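4.2 Loose blocks, mixed objects and the claim of "readiness to sort"

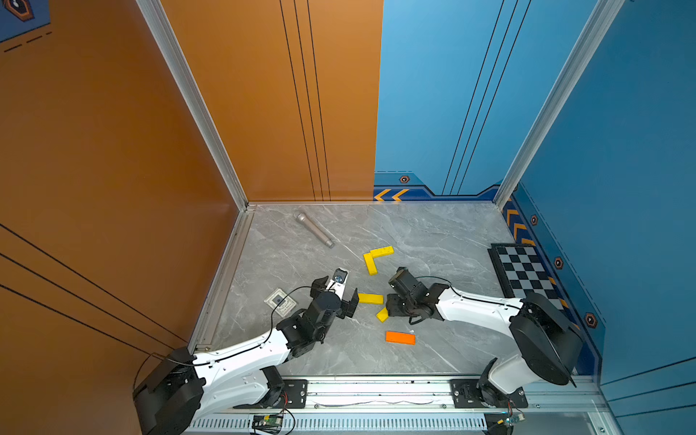 The Hement checklist, which we adopted for this part of the study with some reluctance, treats a floor of loose objects as a single condition. Either the pieces are "set out" or they are "scattered", and the observer ticks one or the other. We found very early that the distinction does not survive contact with actual toys. A handful of blocks lying near one another may be the start of a tower, what remains of one, or simply where the pieces stopped when somebody put the tub down. The checklist offers no way to tell these apart, and in our view an observer who claims to be able to do so from the layout alone is guessing.

Figure 4. Toy blocks and a microphone on a grey marble-patterned floor with orange and blue walls. One of the yellow blocks is L-shaped.

The arrangement in Figure 4 is a fair test of the problem. Three of the blocks are yellow and one is orange, and an observer who believes in colour grouping will be tempted to see a yellow group with an orange outsider. An observer who believes in shape grouping will do something else entirely: the L-shaped piece becomes the odd one out, and the flat yellow rectangle is paired with the orange one. Both readings are available. Neither has anything to recommend it over the other except the theory the observer walked in with.

This matters because a good deal of the literature on play materials leans on exactly this kind of reading. The Hulari guidelines, for instance, advise that blocks of one colour lying together be recorded as "incipient sorting". We tried to apply the rule as written. It requires a judgement about what counts as together, and the guidelines supply no distance. Our coders agreed readily on the plain facts (which piece was which colour, which was tilted, which was flat) and disagreed on nearly everything the guidelines wanted them to infer. We do not regard that as a failure of training. The coders had nine hours of it, which is more than the guidelines recommend, and the disagreement did not shrink between the early and late sessions.

The microphone raises a separate difficulty. Under the Lazaridis scheme, any object that does not belong to the dominant toy set is classed as an "intruder" and excluded from the analysis. The term is unfortunate. It assumes that the toy set has been correctly identified, that the floor belongs to it, and that the other object has no business there. A silver handheld microphone with a mesh head is not a building block, certainly, but we can think of no principled reason why a long, tapered object should be left out of an account of what is lying on a floor while a small tilted block is kept in. Anyone who has packed up a playroom at the end of August will know that the bin of blocks never holds only blocks. Pencils end up in there, and plastic fruit, and the lid of something. To throw these out of the record before analysis is to study a tidier room than the one people have to pick up.

We therefore coded the microphone as an ordinary item. Two of our reviewers objected on the grounds that this made our counts hard to compare with earlier work. They are correct, and we would only add that the earlier counts are hard to compare with each other, for much the same reason. The Lazaridis scheme leaves the identification of the dominant set to the coder, so that a floor with equal numbers of blocks and crayons may lose either one depending on who is holding the clipboard.

A further word on the surroundings. It has been suggested to us that strongly coloured walls bias the perception of groups, and that orange blocks in particular are under-reported where there is an orange wall behind them. The Hilmont trial is usually cited in support. Having read it with some care, we are not persuaded. The trial used 46 layouts, but the walls and the lighting were changed at the same moment, and the authors attribute the whole difference to the walls. The result may be sound. It cannot be shown to be so from the data reported. For our own part, we kept the two-colour surround, orange to one side and blue to the other, and recorded the background as part of each layout. Whether it affected anyone's judgement we cannot say, and we would be wary of any paper using a comparable design that did.

The floor deserves the same caution. A marbled pattern has veins and patches of its own, and it is often assumed that such a surface makes small fragments harder to notice. There is a tiny white fragment beside the orange block in Figure 4. Some coders listed it and some did not, and it would be easy to put this down to the grey pattern. It could as easily be put down to size, or to the reasonable view that a crumb of something is not an item. Our instructions were silent on the point. We have since added a line telling coders to list fragments separately, and we concede that this will produce more fragments without telling us anything about why they were missed.

What, then, can be said of a layout like this one? Rather less than the checklists would like. We can report the pieces present, their colours, their rough shapes and how they lie. We can report that the L-shaped block is the farthest back of the four and that the orange one is the nearest to the front. We decline to report that the blocks have been abandoned, arranged, sorted or interrupted, and we decline to assign the layout a tidiness score. The Hement score for it would be 2 or 4 depending on whether the microphone is admitted, and a measure that can double on the strength of one object does not seem to us worth a column in the table.

There is a practical side to this as well. Programs that train daycare staff in pack-away routines have begun to use tidiness scores to decide how many bins a room needs and how they should be labelled. One bin per colour is a favourite recommendation. On the evidence of the layouts we have coded, it would give the yellow blocks a home of their own, put a single orange block in a bin by itself, and leave the microphone on the floor. Bins by shape fare no better, given the L. A single bin for blocks and a shelf for everything else would probably do, though we have not tested this and do not wish to be cited as having done so.

The remaining layouts were coded under the same rules, with the microphone and its equivalents retained. Agreement for colour and for piece identity is reported in the following section. We have left out agreement for grouping, having been unable to settle on a definition that any two coders would apply in the same way, and we suspect that published figures for that measure owe a good deal to coders sitting in the same room.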